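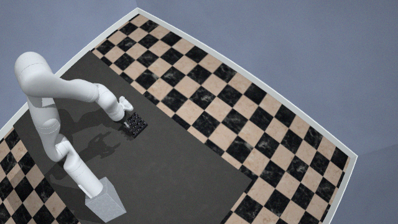

住在河西这一片的朋友,好消息来了:Bomo社区图书馆的夜间开放,终于定下来了!从这个月起,闭馆时间从傍晚六点推到晚上十点,周末也一样。我昨天下班路过,看见门口的告示换了新的,站在那儿从头读到尾,差点错过公交车。

先把大家最关心的几件事说了。借书还书照常,晚上也有人值班,不用只靠门外那个还书箱。二楼的自习区全开,一楼儿童区到八点就熄灯,带孩子的家长记得早点去。地下一层的旧报刊室晚上不开,要查老报纸还是得白天跑一趟。

这件事其实吵了挺久。去年冬天就有人在社区论坛上发帖,说下了班赶过去,门刚好关上,一个礼拜能扑空好几回。我自己也是其中之一(有一次离关门还差几分钟,还是只来得及把书塞进还书箱)。后来馆里做了一次问卷,收回来3071份,其中2603份赞成延长开放。说实话我看到这个数的时候吓了一跳,我一直以为平时去图书馆的就是我们几张老面孔。

反对的声音也有,而且我觉得不是没道理。住在图书馆后面那条巷子里的邻居担心晚上人多,电动车乱停,说话声音大。馆方这回在告示里写得比较细:晚上八点以后后门不开,大家统一走正门;电动车停到南侧空地,那边新装了路灯。能不能真的安静下来,得过一阵子再看。我问了巷口水果店的老板娘,她倒是很高兴,说晚上多了人走动,她可以晚一点收摊。

座位是另一个大问题。二楼自习区一共104个座位,以前碰到考试季,早上开门不久就坐满了,还有人拿一本书、一个水杯占一整天。新规定是离座超过一个小时,工作人员可以把东西收到前台,座位让给别人。我举双手赞成!不过也有学生跟我抱怨,说吃个晚饭排队都要四十分钟,一个小时太紧。馆里说先试行,意见可以写在前台那个蓝色本子上,或者发邮件。

说到吃饭,馆里没有食堂,一楼的自动售货机只有水和饼干。隔壁的Pellen咖啡店听说图书馆延时,也跟着把打烊时间改到了十点半,晚上加了热汤和三明治。我昨晚去试了番茄汤,味道不错,就是有点咸。凭当天的借书小票可以减6块钱,小票别随手扔了,我就扔了,站在柜台前翻了半天口袋。

交通也顺便提一句。晚上九点以后,图书馆门口那一站的公交车间隔会变长,末班车的时间没有改,所以坐到闭馆再出来的话,恐怕要走到大路口去换另一条线。我走过一趟,路不远,但有一段人行道正在修,坑坑洼洼的,下雨天要小心。有人已经向公交公司提了建议,希望末班车能往后挪一挪,目前还没有答复。

除了自习和借书,晚上还会多出几场活动。第一场是Subramaniam读书会,以前只在周末上午办,这回挪到了平日晚上七点半,读的是一本讲河流改道的书,没读完也可以去听。第二场是旧书交换,带一本来,换一本走,教材和杂志不收。还有一个晚间的书法角,纸和墨由馆里出,毛笔最好自己带。我打算先去旧书交换,家里的侦探小说已经堆到床底下了,再不清理,家里人要跟我翻脸。

有读者问,延时以后人手够不够。馆里的答复是,晚班由现有员工轮换,再加两名新招的兼职,招聘启事贴在正门右手边,要求不高,能搬书、有耐心就行。经费这一块,告示上写的是从原来的设备维护费里调了一部分,另外Castanano书店捐了一批书架,所以二楼走廊那一排旧铁架子终于可以退休了。那排架子我从小看到大,每次抽书都嘎吱嘎吱响,突然要搬走,还有点舍不得。

再说几个容易忽略的小地方。晚上进馆要刷读者证,没带证的可以报手机号登记,不过排队会慢一些。存包柜闭馆前必须清空,过夜的东西第二天到前台去领。打印机晚上九点半就停了,写论文的同学别拖到最后一刻。空调温度统一设定,怕冷的人带件外套,二楼靠窗那几个位置尤其凉,我坐过,半个小时就开始打喷嚏。

这次延时先试行到夏天结束,之后会再做一次问卷,决定是不是长期保留。如果晚上来的人太少,可能会改成只在考试季延长。所以喜欢晚上看书的朋友,有空就去坐坐吧,哪怕翻翻杂志也好,进馆刷证都是有记录的。

我今晚应该也在,大概八点到,先还两本超期的书,罚款我已经准备好零钱了。

(2024年5月8日,本地生活栏目)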